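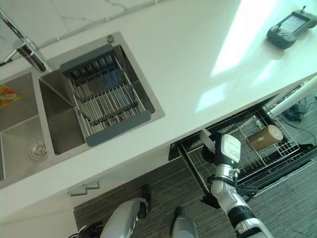 Drawer and Rack Reach: Working Rules, Rev 3

Notebooks > Plakholm kitchen > Manipulation > Rules and practice

April 26, 2026
2 comments | 5 shares

Rev 2 of the reach rules was written for tabletop pick and place and does not cover a pull-out drawer. Rules 4 and 7 contradict each other as soon as the target is below counter height. Rewrote both and added a section on racks. Rev 2 stays in the binder until Cameron Grimshaw signs this one.

Rule 4, approach. Old text: "Approach from above the target with the wrist clear of all fixed structure." Not possible under a counter edge. New text: approach from the open side of the drawer, wrist below the counter edge before any forward motion, no upward motion while any part of the hand is under the counter. To leave, reverse the entry path. Do not let the planner pick a shorter exit. In March it picked one at Povby and put the forearm into the underside of the counter at 190 mm/s.

Rule 7, speed. Tool speed inside a drawer, basket or cabinet is up to 500 mm/min in jog mode. In policy mode use the Catosix profile "confined" and leave the numbers alone. Anyone who wants a faster profile writes it down here first with the reason.

Rule 8 (new), racks and tines.
- Tines count as fixed structure, including the thin ones. The collision model has them as a solid block up to tine height, with pockets cut out only where a grasp is planned.
- Fingers go in parallel to the row of tines. If the cup lies across the row, turn the wrist before descending.
- No prying. If the cup does not lift on the first close, open, back out, re-plan.
- Set the grip force limit before the hand enters the drawer.

Rule 9 (new), drawer state. Drawer position is confirmed by the operator before the arm moves. A drawer that is partway open is treated as closed. The arm does not push a drawer shut while anything in it is being tracked.

Rule 10, cables. Unchanged from Rev 2 except that "bench" now reads "floor or bench." Walk the cable path before enabling the arm, including behind the feet. Slack at the wrist is checked with the arm fully extended, then again at the lowest reach.
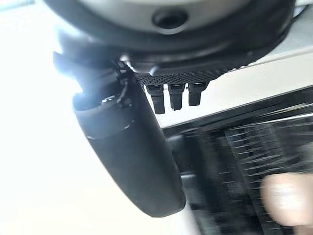 Wrist view is not a clearance check. Lockyer's draft allowed the operator to clear a move from the wrist feed alone and I have taken that out. The hand hides part of its own work area, glare can wash out one side of a finger, and motion blur makes a thin edge look like a wide one or hides it. Clearance is called from the head view plus a person standing where they can see the drawer. The wrist view is for the last part of the grasp only.

Stop authority. Whoever holds the stop holds nothing else. Not a tablet, not the cup for the next reset. A stop called out loud counts the same as the button, and the operator releases first and asks afterward.

Logging. One line per contact that was not planned, even if nothing moved. Use the episode number and which part touched. Episode 326 has a contact flag and no note, and I can't tell from the joint data whether it was a tine or the drawer rail. Left it out of the totals.

Open items:
- Rule 9 needs a number for "partway." Measure full travel.
- Lockyer wants Rule 8 to cover plates. Separate revision, different grasp.
- Check whether "confined" also limits wrist rotation. The profile sheet only lists linear speed.
- Sign-off, Grimshaw.

Comments (2)

C. Grimshaw: Rule 4 fine. Add what the operator does if the stop trips while the hand is under the counter. Rev 2 says "raise to safe height" and that is now wrong.

Reply: Agreed. Draft: hold position, drawer stays where it is, back out by hand guide with two people. Will go in as 4b.

Recent entries
Wrist cable strain relief, second attempt
Povby counter contact, March: summary
Catosix profile names and what they limit
Floor marking at Plakholm
Reach rules Rev 2 (superseded on sign-off)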